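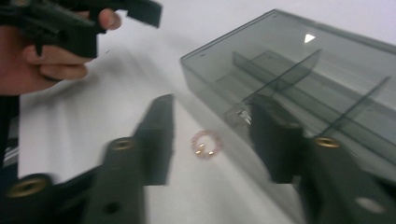

Is the Midus hand-held gripper kit worth keeping past the trial?

For small, light goods, so far, at the price they quoted us for the pair. For anything else I don't have enough sessions to say.

March, second week of the trial. Starting at 7:40 because the light in the back room is even then and I wanted the jewelry task done before the phones.

The task sheet for today was sorting: pick up one small piece from the white table, place it in a compartment of the gray divided box, release, back off. Midus counts one pick and one place as an episode. Their portal wants at least 112 accepted episodes per object class before it will train anything, and by last night we had 45 for beaded rings. The target for the morning was to close that gap.

Setup notes, for when I forget them. The kit is two grippers, left and right, each with its own camera, a charging dock, and a calibration card. Body and fingers are matte black plastic, blocky, with brass threaded inserts so the fingertips can be swapped. I approve of the inserts. The last kit we looked at, the Flanulell, had screws going straight into plastic and one hole was stripped before the trial ended. With these I have changed tips nine times and the threads still feel the same as on day one.

Calibration took two tries. The first was rejected for glare on the card. Second try passed with the blind half down. The manual says calibration lasts until the unit is powered off, but the portal asked for it again after the dock charge, with the unit still on. Logged as a question for support.

Ran the first block with the standard flat tips. The beaded rings are the worst shape for them. A loop strung on elastic has no rigid edge, so if you close on it from the top the beads roll and it flattens out against the table. Closing across the full width works better but squashes the ring into a figure eight, and then it springs open on release and lands wherever it likes. I settled on taking one side of the loop only, a few beads deep, tips nearly touching the table. The pink one with the gold beads is the easiest to aim at because the gold gives the eye something to go for. Whether it gives the model something to go for is another matter and I should probably mix in more of the plain ones.

The camera position matters more than the manual suggests. It sits behind the fingers and looks out between them, so both fingertips are always in view at the bottom and the object has to come into the gap. Fine at working distance. When I swing across quickly toward the box, everything smears, and the portal's quality check is strict about that. Rejected clips come back marked MOTION with no other detail. I had a run of them before coffee, all from the transfer part of the move and none from the grasp itself. Slowed the transfer and the rejections dropped off. Slower transfer means fewer episodes per hour, so the rate on their sales sheet was presumably measured by someone with a steadier wrist or a shorter reach.

Two-handed sessions are their own problem. With the second gripper working in the same area it gets into the view of the first. The software accepts this, and the support page says it is expected, but I find I hold the other hand farther away than is natural and my shoulder was complaining by 9.

The box. Tinted see-through plastic, with dividers. Melina wanted it because it is what we use on the shelf, and the whole point of the trial is our own goods in our own containers. I had argued for an open white tray to begin with. She was right about the purpose and I was right about the difficulty. The walls reflect, the dividers show through each other, and from a low angle it is hard to tell which compartment you are over. I came in from higher up for the second half of the block and stopped missing.

Called Dimitriou at 10:15 about the soft tips. They are the reseller, so they can ship parts but can't answer anything about the portal. Soft tips are a separate order, 3 pairs to a pack, and not part of the trial. I asked whether the brass inserts on the soft set are the same thread as the standard. The man said he believed so. I asked him to find out. If the thread differs I would need their adapter plates as well, and those add length to the finger, and added length would mean calibrating again and possibly throwing out the existing episodes.

Cost, as it stands: 547 a month for the pair, portal included, minimum term one year. Training runs are billed on top after the first one. The Adeo quote was lower for the hardware, but their collection service sends a person with a rig for a fixed number of days, and our stock changes every few weeks. I would rather own the habit in-house. Melina Mavromatis disagrees and has a spreadsheet, which she has promised to send and which I have promised to read.

End of morning count: target reached with a few to spare, after rejections. Uploaded over the wired line, wireless having failed twice at the same percentage. Portal status reads QUEUED and has read that since noon.

Faults today:
Left unit trigger sticks slightly at full close. Works free with a second squeeze.
Dock light stays amber with both units seated. Reseat the right one, goes green.
Clock in the app runs ahead of the wall clock by several minutes, so session times in the export do not match mine.

Things to do tomorrow. Plain rings first, then the hair clips. Tape a mark on the floor so I stand in the same spot. Try the wrist strap, which I left in the packaging on the first day and which might take some weight off the thumb – the grip is a little wide for my hand and the base of the thumb gets sore after an hour. Ask support about calibration, the trigger, and whether MOTION rejections can show the time in the clip where the check failed.

16:50, Dimitriou rang back. Same thread. Soft tips ordered, one pack.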